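Final Report: Two Grippers, One Kitchen

When Rahel Kaufmann and I picked this project in January, we thought comparing two grippers would be the easy option. You swap one hand for another, run the same task and count the successes, right? Well, most of our first month went into getting the controller to treat both of them fairly (more on that below).

The two hands are both models our lab already had files for. Plukis is a narrow gripper with short travel, and Clurnard opens wider but closes more slowly. We ran everything in the Rundon kitchen simulation, on the same arm with the same base position, and the job was always to move a dish on or off a tray on the island. I wrote the task scripts and Rahel did the controller and all the logging.

We started with plates, which were boring, and then moved on to bowls, which were not! A bowl has a rim you can hook a finger over, but it also slides and tips if you come in at a bad angle. I must have watched the rim approach a few hundred times and I still lean sideways in my chair when it gets close.
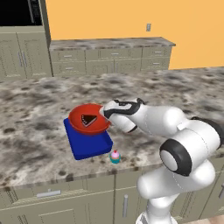 Figure 1. Rim contact in the bowl task, with cake in the bowl and the blue tray underneath.

We gave each run a score of pass, partial or fail. A partial meant the bowl moved but ended up more than 5 cm from the target. Over the whole project we logged 2,000 runs, and 1,547 of those were passes, both grippers together. I was really happy with that number until Mirjam Lüthi, our supervisor, asked how many of the failures were the gripper's fault. Good question! So we went back through the failed runs and found 104 where the planner had timed out before the hand touched anything at all. We kept them in the totals but marked them separately in the appendix.

As for the comparison, Clurnard did better on bowls and Plukis did better on plates. The wide opening gave Clurnard more room for error at the rim, and the slow closing that annoyed us so much with plates seemed to help here. Plukis was quicker but it bumped the rim more often, and then the next grasp started from the wrong place.

The controller trouble was my mistake, by the way. I had left the force limit from Plukis in the shared settings file, so our early Clurnard runs were far too gentle. We threw those out and started over, and they aren't part of any total in this report.

If we had another semester I'd want to try the Bickerstaff controller, which can change its grip force partway through a motion. Rahel would like to vary the friction on the tray first.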